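Research > Features > Manipulation

Learning to Fold Without a Robot in the Room

Clothing is a hard class of object for a robot. A mug has one shape. A pair of trousers has a different one each time it is put down, and most of the fabric is hidden under itself. The group led by Remedios Belmonte at Layug has spent two years on a narrow part of this problem: how to get enough good demonstrations of garment handling to train a policy, at a cost a small lab can bear.

Their method, called Jarum, drops the robot from the collection stage. A person works with a hand-held gripper whose fingers match those on the target arm. A wide-angle camera on the tool records what the fingers are doing, and the motion of the tool is recovered afterward from the video. Collection takes place in ordinary rooms, among whatever furniture and bedding are already there.

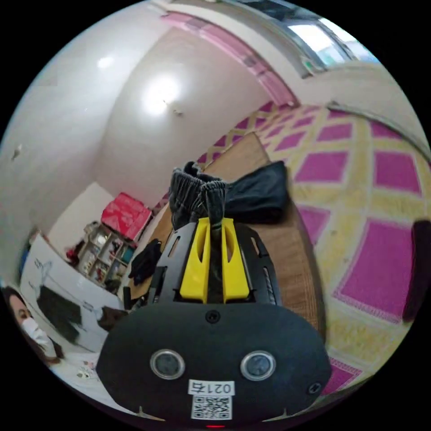 Yellow gripper fingers hold a pair of dark gray trousers, bunched up with the gathered cuffs at the top. A folded black garment lies to the right.

The cuff grasp is a useful case. Elastic gathers the fabric into a thick ridge, and a ridge is easier to pinch than a flat hem. In the first version of the policy, the arm approached every trouser leg as if it ended in a ridge, and it closed on air when the hem was flat. Belmonte's group traced the fault to the training set, in which 60 percent of the trousers had gathered cuffs. Rebalancing the set removed most of the error. Changes to the network had little effect.

The second result concerns two-handed work. Folding long garments calls for both grippers, and the two tool paths must be placed in one shared coordinate system. Small errors matter: an offset of 40 millimeters between the tools is enough to turn a straight fold into a twist. Rodel Dalisay, who wrote the alignment code, uses fixed texture in the room as a common reference for both cameras.
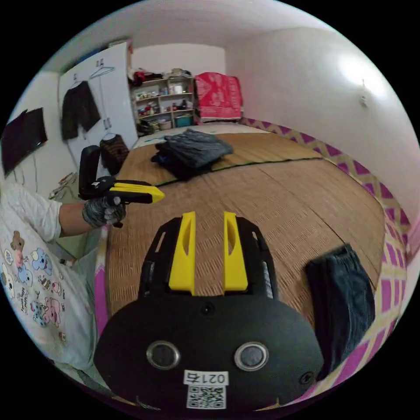
Two grippers at a bed covered with a woven straw mat. Folded dark gray clothing and blue jeans lie on the mat.

With alignment in place, the policy was tested on a two-arm station at Rodthorpe. It completed 43 of 60 folds on garments it had not seen in training. The earlier version, trained on the same demonstrations without alignment, completed 21. Most remaining failures came from thin knits, where the fingers picked up two layers at once.

Dalisay is now working on layer detection from finger motion alone. A larger test with 100 garments is planned for June.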